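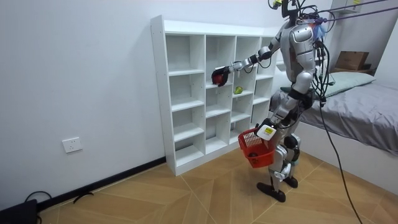
Speaker notes — Building a humanoid in the spare room
Jovville workshop night, Thursday, 7 pm
Shigeru Kubo

Opening (two minutes)

Thanks for having me. Say who I am: I fix commercial fridges for a living, and for the past two winters I've been building a humanoid at home. I'm not an engineer. Most of what I know about motor controllers I learned in this room, on Thursday nights, from people sitting here.

Plan for tonight: the budget, the cabling, the tethers, the shelf task, and then the things I'd do differently. Questions at any time. If I run long, skip the section on the wrist.

Why the bedroom

I started in the garage. The slab slopes toward the drain and the balance code kept fighting it. The bedroom floor is level and it stays above ten degrees in July. Downside is that everything has to fit around a bed, so the working area is small and I've learned to plan a reach before I plan a step.

Budget

Spent so far on the arms alone, wrists and grippers included: $1,175. That's second-hand actuators, three of which came from a dead machine a bloke in Skirkov was parting out. I won't give a total for the legs. I lost the receipts and I don't want to guess.

Ask who here has bought used actuators. Tell them to check the connectors before paying. Mine had two different crimp styles and I lost a weekend to it.

Cabling

This is the part people ask about first when they come round. Yes, it's a mess up near the head. All the data and power comes in at the top and then spreads down over the shoulders, and one long run goes off the torso to the floor.

I've rewired it twice. First version went through the joints. It looked tidy and I couldn't service it. Second version is all on the outside, and when something drops out I can trace it by hand in a few minutes. I'll move it back inside when the design stops changing.

Leave enough slack for a full arm sweep, then check it again with the knees bent. I only checked it standing straight and pulled a connector out on the first squat.

Tethers

Two purple straps, running up from the head end. They're slack in normal running. I want them to catch a fall and do nothing else, and if they're carrying weight during a run, I throw that run out.

It has fallen 9 times. The straps caught it on all but the first, which was before I had straps. That one cost me a shoulder bracket and a piece of skirting.

Fix them to something structural. Find the stud. Don't trust a plaster anchor.

The shelf task

Go slower here. Leave time for people to look at the slide.

White cubby shelf against the wall, open squares, a pear in one cubby. One hand carries a red basket by the handle at hip height, the other hand does the reaching. The green pear is on a shelf below the hand that's holding the red one.

I chose fruit for the shapes. A pear rolls in an odd way when you bump it, and a round thing rolls straight out the front of the cubby if the fingers come in low.

Holding the basket matters more than it looks. With both arms free the reach was fairly easy to tune. Add a basket on the other side and the balance shifts every time something goes in. I spent over 34 evenings on that one problem. What helped was bending the knees a little more and setting one foot ahead of the other before the arm goes out.

Current result: 93 per cent of reaches end with the fruit in the gripper. Be straight with people about what that covers. It's the middle rows only. The bottom row needs a deeper crouch than I trust the ankles with, and I haven't tried the top row.

The wrist (skip if late)

The white box on the wrist by the basket hand. It sits outside the forearm so I can get at it without taking the arm apart. The mount is the third version. The first two rubbed on the basket handle.

Software

Brief. Reaching and walking are separate programs and they take turns. I use Gökçe for the motion planning and a pile of my own scripts for the rest. Hidura does the logging. Happy to share the scripts — they're ugly, but they run.

What I'd do differently

Start with one arm on a bench. I built the legs first because legs are exciting, and then had nothing for them to carry.

Label both ends of every cable on the day you make it.

Put the emergency stop where you can hit it from either side of the bed.

Questions

Likely ones: noise (the neighbours haven't complained), battery (none yet, it runs off the wall), whether I'd sell it (no).

Spare gripper is in the blue crate by the door. Pass it round, and get it back before the tea break.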